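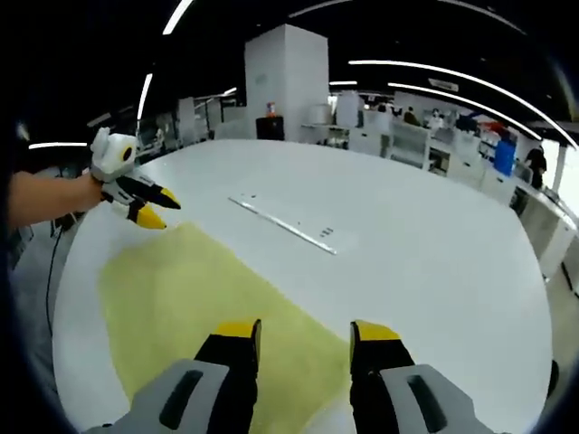
*Pale yellow-green cloth, flat on the white table.*

2025-02-22

Dye notes, mostly so I stop redoing the same weld bath every month. I'm still chasing the lemony green from last August, the one Liudmyla liked so much (she has the only good swatch, of course!).

Ran the Beltis cotton in the 300 g batch, scoured first, alum mordant overnight. Weld bath held at 80 °C, and I do mean held — I sat there with the thermometer like a fool. Then a very short dip in the leftover Zhuravel indigo vat, which is getting tired and smells like it. Going to feed it Monday.

Color in the pot looked way too brown and I nearly tossed in more chalk. Glad I waited. Rinse water took forever to run clear, though, and I think the Lorar detergent is partly to blame. Next time use half.

Swatch 216 goes in the book next to the Skustia linen ones. The linen grabs the yellow much harder, so don't compare them straight across — I did that last time and confused everybody, me included.

Still to do:

- light test, 2 strips in the south window
- ask Liudmyla how long she left hers in the iron (seconds? minutes??)
- label the chalk jar, it looks exactly like the alum
- buy more weld, we have almost none left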